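# Collecting demonstrations for a two-armed humanoid

Project report, Lavanya Palaniappan and Usha Amin

## 1. What we set out to do

Our part of the Stendier project was the training data. Another group wrote the learning code, and we had to supply it with recorded demonstrations of simple handling tasks. A demonstration means one person driving the robot through a task from start to finish while the joint positions and the camera views are saved together.

We picked two tasks. In the first the robot reaches down and picks a soft item off the floor. In the second it passes an item from one hand to the other. We chose these because the earlier set, made by last year's students, only had table work in it and the policy did badly whenever the target was low.

## 2. Set-up

The robot has two arms with humanoid hands. We used the wrist camera as the main view for the floor task, as the head camera loses sight of the fingers once the arms are down. Recording was done with Jadex, the department's own logging program, which writes one folder per attempt. One of us drove and the other reset the items, started the log and wrote notes.

Before each session we checked:

- that both arms went back to the same rest position
- that the clocks on the cameras and the joint log agreed
- that there was room on the disk for the whole session

The second check was added in December, after we lost a morning's work to a clock that had drifted.

## 3. Recording

We made 1886 attempts in total. A session was 70 attempts at most, and we swapped driver halfway through. Usha is quicker with the controls and I am slower, and we kept both styles in the set on purpose. Our supervisor wanted more than one driver so that the policy would not just copy one person's habits.

With both arms lowered, the wrist view often has one arm across the bottom of it and the other hand further off, pointing down towards the carpet. People's feet come into it as well, when somebody is standing near the robot. 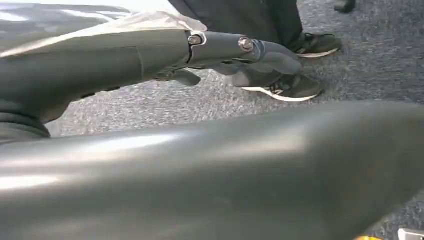 ## 4. Sorting the attempts

Every attempt was watched back and given one of three labels: keep, drop or unsure. We dropped an attempt if the item slipped and was not recovered, if the log had gaps, or if the driver stopped for a long time in the middle. Slow attempts were kept. Each of us labelled alone and then we went through the ones where we disagreed.

We ended with 769 kept for the floor task. The handover task has fewer and is still being checked, so we give no figure for it.

Views where the near arm hid the target were the hardest to agree on. Usha wanted to drop them. I thought the policy would meet the same thing when it ran by itself, so it should have seen it in training. In the end we kept them with an extra tag, "blocked", so the Masness group can train with or without them.

## 5. Problems

The grip sensor on the left hand failed over nine sessions before we found the loose connector. Those attempts still have good video and joint data, but the grip column is blank and the loader has to skip it.

Our notes were also uneven. Early on we wrote whole sentences, later only single words, and some of the early ones had to be shortened by hand to match. A fixed form from the first day would have saved us that job.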